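Tablecloth fabric for a long table, do I really have to hem it?

Forum: Home Sewing > Table Linens and Curtains

pinwheel_dot
Hi everybody, long time reader, I mostly hang out in the quilting section. I'm making cloths for my sister's supper club (she calls it Lirnine, don't ask me how she came up with that) and I need 6 of them for long folding tables. She wants solid colors, nothing shiny, and she wants them by the second Tuesday in November. I have a regular Brabec machine, the basic one with the dial, and a serger I'm a little scared of.

My question is whether I can get away with just serging the edges and calling it done. That's a LOT of hemming otherwise, and the corners are what slow me down. I can do a mitered corner but each one takes me forever and I say bad words the whole time.

Also, poly or cotton? She leans cotton because it feels nicer. I lean whatever I don't have to iron.

marge_in_socks
Serged edges are fine for a party. They will look like serged edges, though. If people are sitting down for a long dinner with the edge right there in their lap, they're going to see it and pick at it. Ask me how I know, my uncle unraveled half a side during a toast.

Poly, by the way. Cotton solids fade along the fold lines and then you have a stripe down the middle forever.

ThreadbareTom
Going to disagree with Marge on the cotton. I've had cotton cloths on my kitchen table for years and the only one that faded was a cheap red. Prewash, dry it on medium, fold it a different way each time. Poly holds grease like you wouldn't believe. One splash of salad dressing and you've got a dark spot that laughs at you through every wash.

marge_in_socks
Dish soap, Tom. Rub it in dry before it goes in the machine. I've gotten butter, gravy and candle wax out of poly.

ThreadbareTom
Candle wax isn't coming out with dish soap.

marge_in_socks
The wax I did with an iron and a paper bag. The dish soap was for the color that stayed behind. Happy?

pinwheel_dot
Ha, okay, you two. So that's one vote each way. What about a narrow rolled hem on the serger? Too dainty for a table?

jkhaemba
Jabari Khaemba here, I used to do linens for a rental outfit called Indden (small place, weddings mostly). Everything we made got a plain double-fold hem on a straight stitch machine, half an inch, square corners, no miters. You fold one side, stitch all the way off the end, then fold the next side over it and keep going. Four passes and you're done. Once you stop trying to be pretty at the corners it goes so much faster. The corner is a bit thick but it weighs the cloth down, and we liked that for outdoor stuff.

Rolled hem on the serger looks great on napkins. On a long drop it goes wavy, especially across the grain. You can fight it with the differential feed but if the serger scares you I'd skip it.

On fabric we used spun poly, the kind that's matte and feels a little like cotton. Best of both, if you ask me. Costs more than the shiny stuff.

pinwheel_dot
Square corners!! Why have I been mitering everything my whole life? Thank you. I'm going to try one tonight.

Did you prewash the spun poly?

jkhaemba
Never. It barely moves. Wash one yard and measure it if you're worried.

GilbertSews
Loïc Gilbert, hello from the curtain side of the forum. One thing I haven't seen mentioned is the color under your lights. Solids are sneaky. I bought a bolt of what the shop called Trekero green, looked like a nice mossy thing in the store, got it home and under my kitchen bulbs it was practically blue. Took the swatch from room to room like a crazy person. If the supper club is in a basement or a hall with those cold overhead tubes, get swatches and look at them THERE, at the time of day she'll be serving.

And put a glass on the swatch. I know how that sounds. But clear glass picks up whatever is under it, and if she's serving water or white wine, the whole table takes on that color. I liked the way it did on a teal, kind of cheerful, and really didn't on a mustard (everything looked like a sample at the doctor's office). 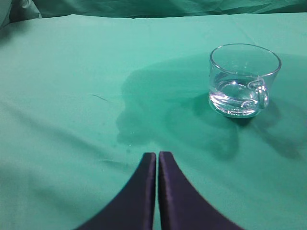
Anyway I'd go darker than you think for the long tables and save the brighter one for wherever the dessert goes. And buy it all at once from the same bolt! I went back for two more yards once and it was a different dye lot, and there I was with two greens side by side and my mother-in-law asking if it was on purpose.

marge_in_socks
The dye lot thing is so true. I always get a yard extra now.

ThreadbareTom
I get two yards extra, and then I have a closet full of two-yard pieces. Still say cotton. But the glass test is smart, I'm stealing that.

pinwheel_dot
Okay, report from last night. I did a test hem with square corners on some leftover sheeting, and it took me 16 minutes a side going slow. No bad words except when the bobbin ran out. I ordered spun poly swatches in a dark green, a teal and a rusty orange my sister will probably veto.

Loïc, she's in a church hall with the cold tube lights, so good call, we're bringing the swatches over there after dinner on Tuesday. Jabari, did you use a walking foot for the long sides or just the regular one? Mine starts creeping toward the end and I end up with a little tongue of extra fabric.

jkhaemba
Regular foot, but we clipped both ends first, then the middle, then halfway between those, so the creep got spread out. A walking foot helps if you have one. Loosen the presser foot pressure a notch too if your dial goes that way.

pinwheel_dot
It does! I've never touched that dial in my life. Going to go touch it now.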